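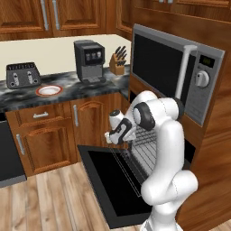

Notas sobre la cámara de muñeca y un planificador que miraba donde no debía

Llevo desde marzo peleándome con la tarea de cerrar el horno en simulación y por fin tengo algo que contar. La entrada anterior se quedó en el control de impedancia y prometí seguir por ahí, pero me ha comido el tiempo otro problema, el de la percepción, así que el control tendrá que esperar.

Resumo para quien no haya leído lo anterior. En Ellach mantenemos un entorno de cocina simulada para probar políticas de manipulación antes de pasarlas al brazo real. Yo me encargo del planificador y de las herramientas de registro. Impi Suominen lleva todo lo que tiene que ver con visión. El generador de cocinas lo llamamos Jurndale y elige distribución, muebles y texturas a partir de una semilla. El planificador se llama Rovetti y es bastante viejo.

La tarea consiste en llevar la pinza hasta la puerta abierta, apoyarse en ella por la cara exterior y empujarla hacia arriba hasta que quede cerrada. La política recibe la vista general, la vista de muñeca y el estado de las articulaciones. La salida es una pose objetivo para el efector, y Rovetti se encarga de que el camino hasta esa pose no atraviese ningún mueble.

El martes lancé una tanda de 700 episodios con la última versión. Fallaron 272. Esperaba fallos, pero muchos menos. Además estaban mal repartidos: casi todos caían en las mismas semillas, cocinas en las que la puerta abierta ocupa mucho suelo y el brazo tiene que pasar por encima para llegar a la cavidad.

Lo primero que hice fue mirar los contactos. Nada raro. Después miré los límites articulares, porque en esa postura el codo sube mucho y pensé que Rovetti se estaba quedando sin margen. Tampoco. El planificador devolvía soluciones válidas en casi todos los casos y el seguimiento de la trayectoria era correcto. El brazo iba exactamente a donde le pedíamos. Le pedíamos ir a un sitio equivocado.

Así que me puse a revisar los fotogramas de la cámara de muñeca, que es lo que debería haber hecho desde el principio. El visor que tenemos reproduce el episodio entero y no deja ordenar por nada, de modo que escribí un script que saca un fotograma suelto cada vez que la estimación de la puerta cambia de golpe. Con eso me salió una carpeta que se podía revisar en una tarde.

Muchos se parecen a este: 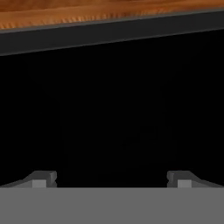
Vista de muñeca: la pinza abierta abajo, una franja de madera arriba y casi todo lo demás en negro.

En un fotograma así la red tiene muy poco a lo que agarrarse. El único borde con contraste es el de la madera y la banda gris oscura que lleva debajo, y es una línea diagonal limpia, muy fácil de detectar. El módulo de percepción la tomaba por el canto superior de la puerta y le asignaba una confianza alta. Rovetti recibía esa estimación, la daba por buena y planificaba hacia ella.

Si uno sube mucho el brillo aparece una silueta muy tenue en el centro de la zona negra. No sé decir qué es. Impi tampoco lo tiene claro y hemos dejado de darle vueltas, entre otras cosas porque con los valores que ve la red esa silueta no existe a efectos prácticos.

Había dos problemas mezclados y conviene separarlos.

El primero es de iluminación. Jurndale coloca las luces pensando en la vista general, y ahí todo queda bien. Nadie había comprobado qué pasa cuando la cámara de muñeca apunta a una zona que no recibe nada. Impi ha añadido una luz ambiental mínima y ha vuelto a generar las semillas malas. Las imágenes son más planas, pero al menos se distinguen superficies.

El segundo es mío. La fusión de las dos vistas pesaba cada estimación por la confianza que declaraba la red y por nada más. Una imagen casi negra con un borde muy marcado podía ganar a una vista general en la que la puerta se ve entera. He añadido una comprobación previa: si más del 70 % de los píxeles de la vista de muñeca está por debajo de un umbral de intensidad, esa vista no entra en la fusión y se mantiene la última estimación buena durante un máximo de 2 segundos. Si pasado ese tiempo sigue sin haber imagen útil, el brazo se retira por el camino por el que ha venido y vuelve a intentarlo.

La retirada dio más trabajo que la comprobación. Rovetti no guarda el camino recorrido, solo el que queda por recorrer. Estuve a punto de reescribir esa parte entera. Al final guardo las configuraciones en un búfer aparte y se las paso invertidas como si fueran un plan nuevo. Es feo, pero cabe en un archivo y no toca el núcleo.

Wafula Shemweta me sugirió entrenar la red con una salida de incertidumbre en condiciones y quitar el umbral fijo. Tiene razón y está apuntado. Ahora mismo no quiero cambiar la red y la fusión a la vez, porque si mejora no sabré por qué.

Todavía no doy cifras de la versión corregida. La tanda completa está en cola y las pruebas sueltas que he hecho a mano en las semillas peores no sirven para comparar. Lo que sí he visto es que los saltos grandes en la estimación han desaparecido de esas ejecuciones.

Pendiente para los próximos días:

Repetir los 700 episodios con las mismas semillas y los dos cambios por separado.
Sacar el umbral de intensidad a la configuración, que ahora está escrito en el código.
Añadir al visor un filtro por saltos de estimación y retirar mi script.
Revisar si la tarea del cajón tiene el mismo problema de luz.

Lo del cajón me preocupa un poco. Usa la misma fusión y los resultados que enviamos a Huttunen salieron de ahí. Eran buenos, pero no miré ni un solo fotograma de muñeca.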